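Last updated: November
Print | E-mail
Filed under: Robots & Automation > Training data

Naveed Usmani
Trying to copy the Brundine result, two-hand plate sorting with hand-held grippers. 140 demos in, policy still grabs at teh wrong end of flat plates. More demos or better ones?

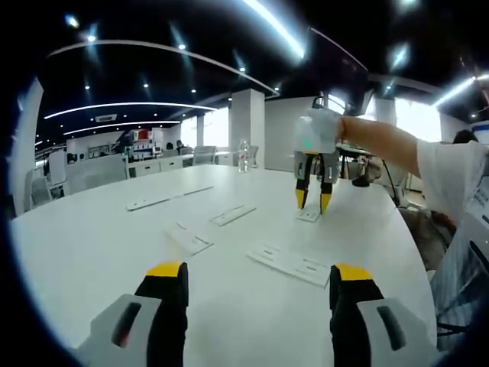 Does it matter if both hands start in the same pose every time?

Vary it. We had 25 demos from one start pose and the policy fell apart anywhere else.

Siobhán Breathnach
Better ones - drop any demo with a long pause before the grasp. I cut 17, helped a lot.

Clyde Dvorak
more data. allways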